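Home | Newsletter | Past Issues | Workshops | Contact

The Tametti Letter
October 20, 2019

The orange box method (or, how I found my desk again)

So, back in September I promised a few of you that I would finally do something about my desk and report back. Maritza Usuga brought it up in front of everybody at the last potluck, so I can't pretend I forgot. I did it! It took most of an afternoon and two pots of coffee, and I'm still finding things in my coat pockets.

My old way of tidying was to pull every drawer out, dump it all on the floor, get overwhelmed and push it back in with my foot. Wumpini Bawa talked me into something much gentler - one open box in the middle of the desk, and everything small that's lying around gets picked up one time and has to go somewhere. In the box, in the trash, or back to the spot where it lives. Putting it down again "for now" is cheating (I cheated constantly).

I started with the small stuff, the lighters and pens and markers. I don't even smoke! Lighters just seem to follow me home from birthday parties. Two get to stay for candles, and the rest went to Yavuz Uysal, who camps and will use them. Every pen got a scribble test on the back of an envelope. I tested 31 and kept 19, and I'm a little proud of the 19 because some of those were pretty.

Tubes were harder for me. Hand cream, glue, that stuff for mosquito bites... I now read the small print before I decide anything, and if I can't find a date or remember what it's for, out it goes. Remotes I left for last. If you have one and can't say what it turns on, put a bit of masking tape on it with the month, and if you haven't gone looking for it by spring you have your answer.

Cups are my real weakness. A tall plastic coffee cup is so sturdy that I always think I'll keep brushes in it, and then I never do. Cristóbal Ibarra says to pick one and let the others go, so that's the new rule at my house.

One thing I did not touch was the desk mat. I love a big loud printed mat, and it's so much nicer to work on when you can see the picture again.

If you try the box, write and tell me what turned up at the bottom. Amancay Lagos has already claimed the best find, and I'll let her tell that one herself next issue.

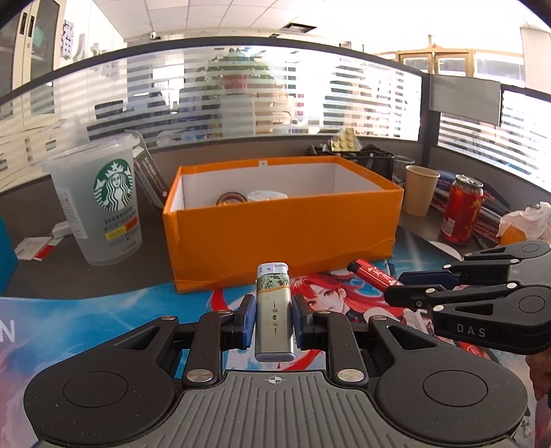
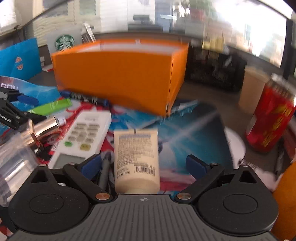
Mid-sort, with the orange box out on the printed mat in both. A lighter in the first, a squeeze tube in the second.

Sign up for the newsletter and get the next issue in your inbox. Unsubscribe at any time.

© 2019 The Tametti Letter | Contact us | Back to top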